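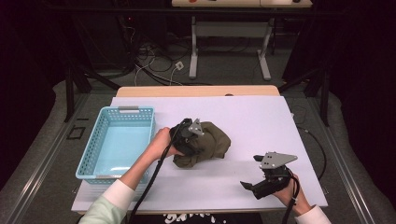

Clothing Drive in Bakham Needs Folders (and Baskets!)

21 December 2020

I stopped by the winter clothing drive in Bakham this morning, meaning to drop off one bag and leave. You can guess how that went – I stayed until lunch and came home with folding on the brain!

Leire Barrios, who runs the drive, tells me 259 bags have come in since it opened, and the goal is 400 before it closes for the year. Everything gets shaken out, checked for holes, folded and put in a basket by size. The light blue plastic baskets are perfect for the job, with those little holes in the sides, but they fill up fast and there are never enough empties. If you have one sitting in your garage, please bring it over.

What they want most right now is warm stuff for kids. Grown-up T-shirts they have plenty of (I saw the pile, it's a big one). Please wash things first, and don't worry about ironing – a crumpled pile is fine, it all gets folded again anyway.

Saadet Güler showed me her way of folding a sweater, sleeves in first and then thirds, and I've already redone two drawers at home. My husband thinks I've lost it.

Drop-off is at the side door on Enmont Street, 9 to 3, through the end of the week. Folding shifts are two hours long and you can just walk in. Bring your own coffee, the machine is broken again.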